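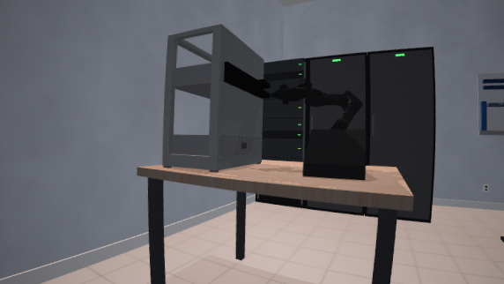
Notes for Session Six: Learning Contact Tasks in Simulation

Welcome back, everybody! Last time we left off with Dexter Kasprzak asking why we'd bother with a simulated server room when there's a perfectly good arm downstairs. It's a fair question, and I promised him a proper answer, so let's take it slowly.

The method we're reading is called Pledier. You start with 40 demonstrations, let the simulator vary each one into many more (small shifts in where the arm starts, where the rack stands, how the light falls), and train a single policy on the whole lot. Please read the Kolska chapter first if you haven't - it's short, and quite friendly as these things go.

Things to look at before class:

1. The approach. Where should the fingers be before they touch the module at all? Sketch two or three starting poses and think about which ones leave the wrist some room.
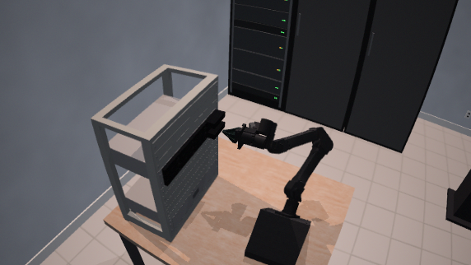

2. The contact. Haruto Ueda's group penalizes force along the slot and pretty much ignores sideways force. Decide whether you agree, and bring a reason (a half-baked one is fine!).

3. The score. We run 200 trials per policy, and a trial counts only if the module ends within 2 mm of its target.

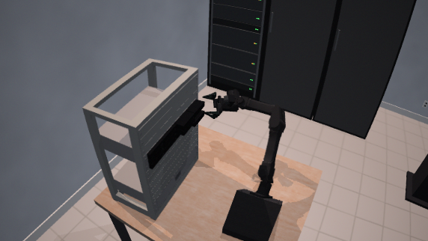

My own soft spot in all this is the observation model, and I'm afraid I'll go on about it for a good part of the hour. Pledier feeds the policy camera views alone, with no joint forces, so everything it knows about contact it has to get by looking. Take the lower fingertip, right beside the end of the black module with the jaws still open: is that touching, or a hair short of it? The shadow on the tabletop gives you another clue, and when Guðlaug Overgaard trained a version with shadows switched off, her success count fell to 100. We'll go through her runs together, and then Emiliano Magaña will show us his depth-camera variant.

We use cookies to remember your course settings. Accept | Manage preferences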